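Amedeo Piras
Wednesday, bench night. Posting as I go, so mute me if you don't care about bowls.

1/ The arm is back on the shared workshop floor and the job this month is tidying up plastic tableware. Pick up a bowl, put it in or on another one, go back for the next. My daughter can do it in 16 seconds. The arm can't.

2/ Green cloth stays on the table. I tried bare white board in October and the reflections confused the detector all evening.

3/ Software side: Jadden does the planning, Vornamel is my own bit of code that picks which bowl comes next. Vornamel is 90 lines and most of them are me correcting for the camera offset.

4/ Cables are still all over the floor. I know. Lo Presti has promised me a length of trunking.

5/ Tonight's table:

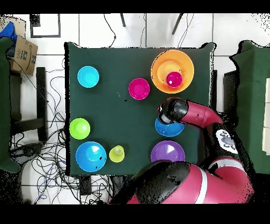
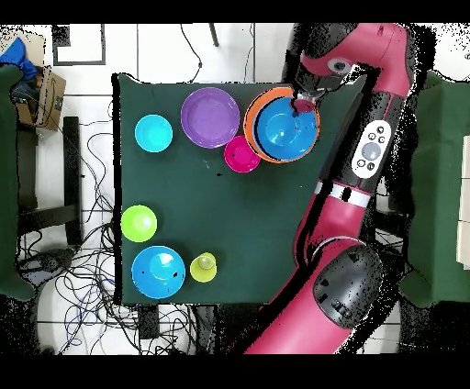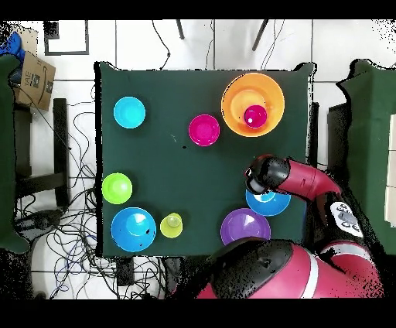 Gripper over a blue bowl in all three.

6/ Grip height

I had it set from the middle of the bowl, so it came down too far and pushed. Now it works from the rim. Changed it by 19 mm and the pushing has mostly gone.

7/ Cups inside bowls

Still a pain. The detector likes to call a small cup in a big bowl one object with a funny middle. I've split the colours into separate masks, so orange and pink come out as two things. Two blues next to each other would still catch it out.

8/ Approach angle

The forearm blocks the overhead view when it reaches across, so anything underneath disappears from the list. Vornamel now remembers the last position for 20 frames before it drops the item. Crude, but I can leave it running while I make tea.

9/ Someone asked about the bowls. Cheap picnic ones, nothing special. Shiny plastic is harder than matt because of the white glints. If you're starting out, buy matt.

10/ Next: slow the wrist down near the table, then try it with the lights off on one side. Wirnard has offered me a second camera on loan, which might sort out number 8.

11/ Packing up now. Code goes up once I've taken my rude comments out of it.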